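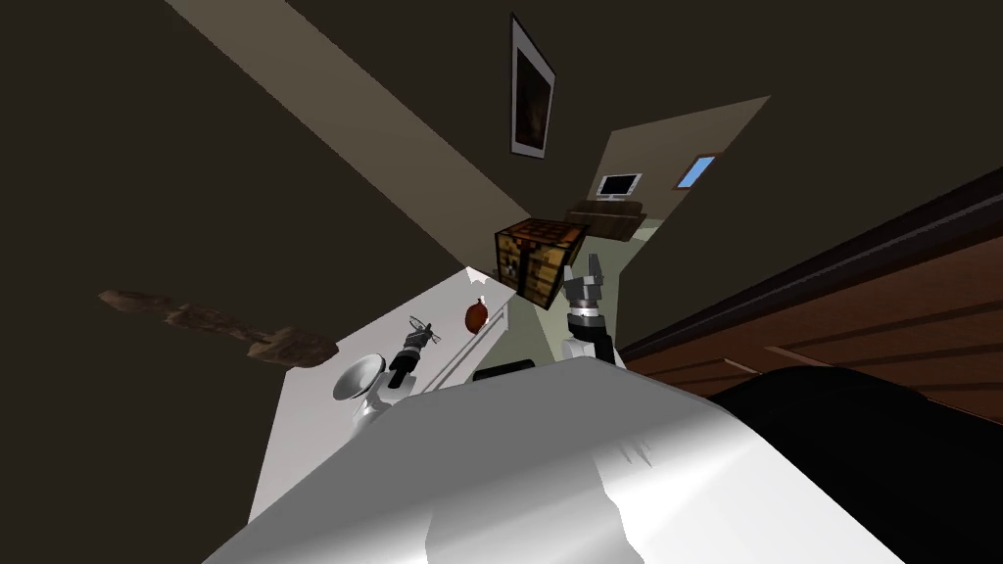 Onions going soft by midwinter, what am I doing wrong?

tallgrass51
Posted 16 Nov 2014
Third year in a row I've pulled a good crop of yellow storage onions and third year in a row they're starting to go. I planted sets in May, pulled them when the tops fell over, and left them on the garage floor on newspaper. Then they went into mesh bags on a nail in the pantry. I checked last night and threw out four pounds. The necks are mushy and a few have gray fuzz under the skin. The variety is Haslinger, bought as sets from the feed store in Cultach. The tag said it keeps until spring. Pantry is off the kitchen and stays pretty warm.

mudroom
Gray fuzz at the neck is neck rot. It gets in at harvest when the tops are still green and you cut them or bruise them. How long did you cure?

tallgrass51
Maybe a week. It was raining so I brought them in early.

mudroom
That's your problem. A week isn't enough, especially in damp weather. I go three weeks minimum with a box fan on them and don't cut the tops until the neck feels like paper when you pinch it.

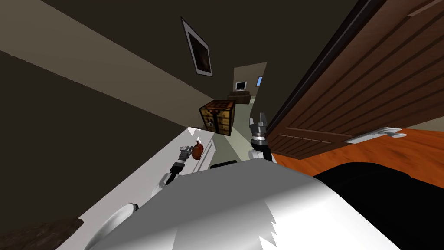 Also go through the bags now and squeeze every one at the top. Anything with give, use this week. Chop and freeze it if you can't eat that many. Don't put it back with the others.

plowline
I disagree that it's all curing. A warm pantry will ruin a well cured onion too. Mine go in the cellar at 32 to 40 degrees and they last until I'm sick of them. The year the cellar was full I kept a bag upstairs and those sprouted before New Year's. Same row, same day pulled.

mudroom
Sprouting is temperature. Rot at the neck is curing. He has rot.

plowline
He has both coming if he leaves them in there.

kettle_228
Has anyone else had bad luck with Haslinger from sets? I grew it from seed and from sets in the same bed and the sets threw a lot of thick necks and a few flower stalks. Thick necks never dry down right. I switched to Fonero and start it inside under lights. Around 90 plants fills what I need for the two of us.

tallgrass51
Some of mine did have thick necks, now that you mention it. I bagged them with the rest.

kettle_228
Eat those first next year. They won't keep no matter what you do.
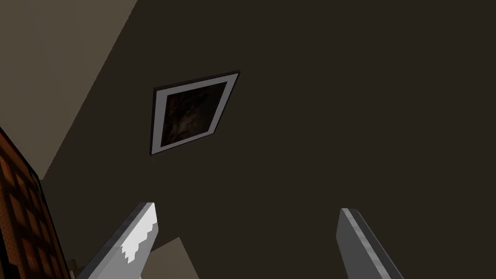
As for where to put them, an unheated bedroom works if you don't have a cellar. Keep the door shut and the curtains closed. I used ours for two winters when we lived in Jesau and lost very few.

plowline
Keep them away from potatoes too. Every year somebody puts them in the same bin.

mudroom
Agree with that one.

tallgrass51
Potatoes are on the shelf right under them. I'll move the onions to the back porch tonight. It's enclosed but not heated. Will they be OK if it drops below freezing?

plowline
A light freeze won't hurt much if you don't handle them until they thaw. Hard freeze, bring them in.

mudroom
I wouldn't chance it. Mine turned to glass and then to slime. Put a thermometer out there first.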